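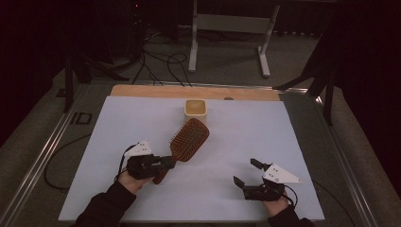
The brush in question, with the little square pot behind it.

1/ A thread about cleaning a wooden paddle brush, a thing I have owned for years and cleaned, until this January, never. Mute me now if you have a weak stomach or a bald partner you don't want to upset.

2/ Background. I have a lot of hair and I shed like a collie. The brush takes what it can. The shower drain gets the rest, and whatever is left over turns up in food.

3/ My mother-in-law, Griet Timmermans, came to stay and borrowed the brush. She brought it back to me held by the very end of the handle and said "you know these can be cleaned." I have had performance reviews that hurt less.

4/ So I looked it up. The internet would like you to buy a brush for your brush. Drollberg sells one for 18 dollars. It looks like a tiny garden rake, and I refuse to own garden tools for my head.

5/ I used a comb. A tail comb, the kind with the long pointy end. You slide the point in under the mat of hair at the base of the bristles, lift, and the whole thing comes up in one piece like old carpet. I won't pretend I didn't enjoy it.

6/ Go in from the edge of the cushion and work toward the middle. I started in the middle like an animal and spent ten minutes making the knot tighter.

7/ If it won't lift, snip the mat down the rows with small scissors and try again. Nail scissors are fine. Not your partner's good nail scissors, apparently.

8/ Under the hair there's the gray fluff. Everybody's brush has the gray fluff. It's dead skin, dust and old dry shampoo, and it grips the bottom of every single bristle as if it pays rent there.

9/ For that you want an old toothbrush and a saucer of warm water with one drop of shampoo in it. One drop. I used a squirt and had foam coming up through the cushion until dinner.

10/ DO NOT soak a wooden brush. I'm putting that in capitals on behalf of my previous brush, which spent a night in the sink and came out with a crack down the handle and a pad that wheezed when you pressed it.

11/ Dip the toothbrush, shake it off, scrub between the rows with the bristles pointing down so the water runs away from the pad. Your wrist will get tired. Swap hands and do it badly with the other one.
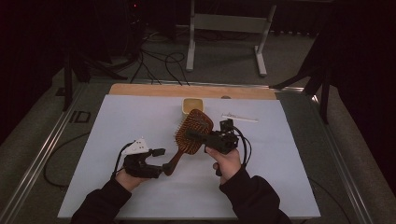 12/ The back of the head and the handle just get a wipe with a damp cloth. Then a dry cloth straight after. The neck, where the handle meets the head, is where all the hand cream goes to retire, so give that a second pass.

13/ Drying: bristles down on a towel, overnight, away from the radiator. I checked on it at 25 minutes, then again at 35. It was a wet brush both times.

14/ A reply asks about oiling the wood. Sheyla Yupanqui (who cuts my hair and is therefore the highest authority I recognize) says a dab of plain oil on a rag, now and then, on the wood only. Keep it off the cushion. She also says my ends are a disgrace but that's a separate thread.

15/ Another reply, from Edem Ackah, wants to know why I don't simply get a new one. Edem, a new one like this is more than I spend on shoes. Also you still have the phone with the screen that only works on the left. Sit down.

16/ Several of you want to know how often. Pull the hair out once a week. Wash it once a month. I'm passing this along from Sheyla with the moral standing of someone who has done it one time.

17/ Things I found in the brush: hair, mostly mine. The back of an earring I accused Griet of vacuuming up. A short ginger hair that matches no person or pet known to this household. I'm choosing to leave that one alone.

18/ Does it brush better? Yes, annoyingly. It goes through instead of skating over the top, and my hair no longer looks dirty an hour after I've washed it. I had bought an Aralico clarifying shampoo to fix that. 300 ml of the stuff, and the problem was the brush.

19/ Griet has been told. She replied with a thumbs up and then, four minutes later, "and the combs?"

20/ Doing the combs tonight.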